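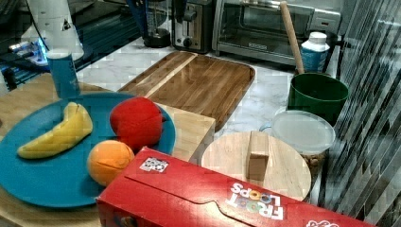
Summer at our house used to start with a list. I would write it in the last week of school, tape it to the refrigerator, and feel good about it for two days. By July the list had a grease spot on it and we had done one thing, usually the sprinkler. Now we begin with the kitchen, because that's where the kids are anyway. A plate of pretend lunch, with a toy banana, an apple and an orange on it, and a cup set out nearby, can be the whole plan for a morning. I have stopped thinking of that as a failure of planning.

Ayala is eight and Milo is five. They get up at the same time they do in the school year, which I had hoped would not be the case. By 6:30 a.m. they are downstairs and talking. The long, slow mornings I pictured when they were babies do not exist, at least not yet, so the question each June is what to do with the hours between then and lunch.

Our first real tradition came out of that problem. We call it Pancake Parliament. On the first morning of summer break, everyone gets pancakes and everyone gets to propose a law for the season. A law needs a majority to pass, and since there are four of us, ties go to whoever washed the dishes the night before. Past laws have included no shoes in the yard, popsicles before noon when it's over 90 degrees, and one bedtime a week that nobody enforces. Milo's law last year was that we had to wave at every dog. We waved at every dog. I still do it when I'm alone in the car.

Making the pancakes takes some organization. I clear off what I can, move the mail to the dining room, and keep the finished ones warm until there are enough to go around. We tried eating in shifts one year and the people in the first shift had left the table before the second shift sat down, so no laws got passed at all. 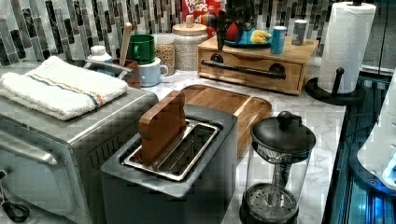

The toaster and the toaster oven, side by side on the counter.

The second tradition is the jar. It's an old pickle jar, and starting in June we drop in a slip of paper for anything good that happens. The rule is one sentence, spelled however you like. My husband writes in capital letters. Ayala writes small and adds the weather. Milo dictated his until this past year, when he began drawing them, and some of the drawings are hard to place. We read them out loud in October, when the clocks haven't changed yet but it's already dark by the time the dishes are done.

Last fall there were 117 slips in the jar. I expected the trip to the lake at Clirness to come up over and over, since we had saved for it and talked about it since winter. It came up four times. The hose came up nine times. There were six slips about a particular frog. One of mine said only "good tomatoes," and I remembered the day exactly – standing at the sink, eating one with salt.

We do still go to Clirness. It's 412 miles each way and we drive it in one day, leaving at 5 a.m. with the kids in their pajamas. We stop at the same gas station in Pelleo for breakfast sandwiches and we take the same picture next to the ice machine. The cabin has bunk beds, a porch with a screen that needs patching, and a shelf of puzzles. The biggest one is a 1,000-piece covered bridge. We have started it three summers in a row. So far we've finished the bridge and most of the trees, and the sky has beaten us each time.

I used to try to bring our home kitchen along to the cabin. I packed the good knife, the spices, the coffee maker and once a waffle iron. Now I pack one bin, and if it doesn't fit in the bin we do without. 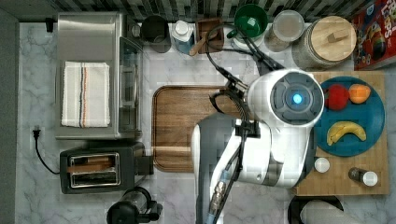 Coming home is a tradition too, though it took me a few years to see it that way. We pull in late, carry in whoever is asleep, and leave the bags in the hall. Supper is toast. After a week of camp food and gas station sandwiches, it's what everyone wants, and I like looking at the two bread slots of a black toaster and knowing there is nothing else to cook. We eat it standing up, with butter, and the kids who were asleep are usually awake again by the second round.

The laundry waits until morning. So do the sand and the cooler. I used to stay up and do all of it, so that we would wake up to a clean start, and mostly what I woke up to was a headache.

Ayala has already told me her law for this coming summer. She wants toast supper moved to a regular spot on the calendar, once a month, whether or not we've been anywhere. Milo says he'll vote for it if there can be jam. My husband is undecided and has been washing a lot of dishes.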